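Student Project Report: Booking, Promoting and Surviving a Three-Band Show
Music Business Practicum, Spring Section

Our group was assigned to put on one concert, start to finish, with real bands and a real door. The department supplied a budget that would have covered the catering on somebody else's tour. We supplied optimism, and later a van.

The headliner was Claneck, a loud four-piece with two EPs and a stated dislike of soundchecks. Panum opened. The middle slot went to Foley, who play slow instrumental music and asked to be billed as "special guests," a term we looked up and found has no legal meaning.

Venue
We wanted the Sarnivell, a former bowling alley with a good stage and a bathroom situation we will leave out of this report. It holds 250 standing. The manager offered us a date in April on a flat rental, with the bar keeping everything the bar made. We asked for a cut of the bar. The manager laughed for a while and then gave us a discount on the lighting, so we are counting it as a negotiation.

Promotion
We printed posters, made a short video and spent most of the ad money in one week, which our instructor had told us not to do. The video got 4000 views. Several of the comments were from Panum's relatives. Posters did better than we expected, especially the batch where the printer turned the red ink pink. People took those home, so they stopped working as posters and started working as decor.

Tickets were $10 in advance and $15 at the door. The idea was that the gap would push people to buy early. It pushed them to ask us personally for the advance price at the door, using phrases like "I was going to."

The night itself
Doors opened at 7 p.m. Panum went on late because their drummer had parked in a permit zone and wanted to talk it over with the officer. Foley played nine minutes past their slot, all of it one chord. Claneck made up the time by skipping the soundcheck they hadn't wanted anyway, and for the first song the vocals were more of a rumor. By the third they sounded great, and the front half of the room was jumping hard enough to move the merch table.

Results
Paid attendance was 122. After rent, sound, bands and tape (we used so much tape) we finished slightly in the red. The contracts were signed on time and every act was paid the same night, which Foley told us had never happened to them before.

What we would change
Spread the ads over a month. Put set lengths in writing, with a person at the side of the stage who is willing to be disliked. Hold one price. Get the parking information to the drummers separately.

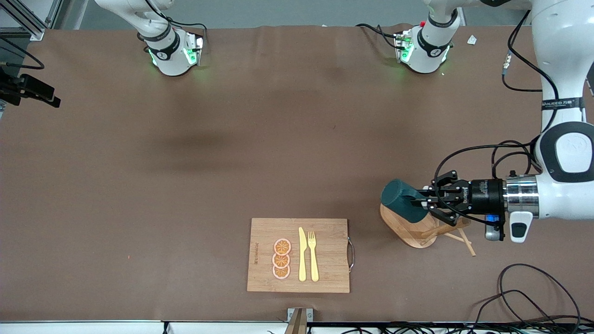 Good report, but I was at the Sarnivell that night and the one chord was the best part of the show. If you do another one in August, give Foley the full hour and let the headliner worry about it.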